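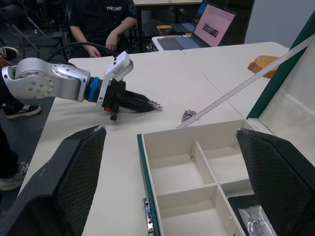 The sorting box, open on the white table, with the small metal pieces still to go in.

Minutes of the Pusa Craft Room Meeting
Saturday, June 20, 2020
By Xuelian Du

Print this page | E-mail this page

We got going a little late, as the front door was sticking again, and it was lovely to see so many faces after such a long spring. The last minutes were read and approved with one small fix - the cupboard key lives at the Azevedo shop, not with me.

Sorting the small parts. Most of our time went to this, and happily so. The little silver pieces have been mixed together far too long, and everyone agreed the compartment box is the way to go. We talked for quite a while about whether to sort by size or by project, and settled on size, with a paper label for each compartment. Please work in small piles on the table and keep the rest in the dark tray. Close the clasp before you carry the box anywhere!

Supplies. Ziredo has quoted us $36 for a second box and Jitov came in a bit higher, so we will go with Ziredo. We have $185 in the supply fund, and the purchase was approved with all in favor.

Table. A kind reminder to wipe down the white tabletop when you finish - glue is so much harder to get off the next morning.

Open items. The lamp by the window still flickers and will be looked at before the July meeting. Labels to be cut and brought by Xuelian. Bring your own scissors if you can.

Meeting closed at 8 p.m.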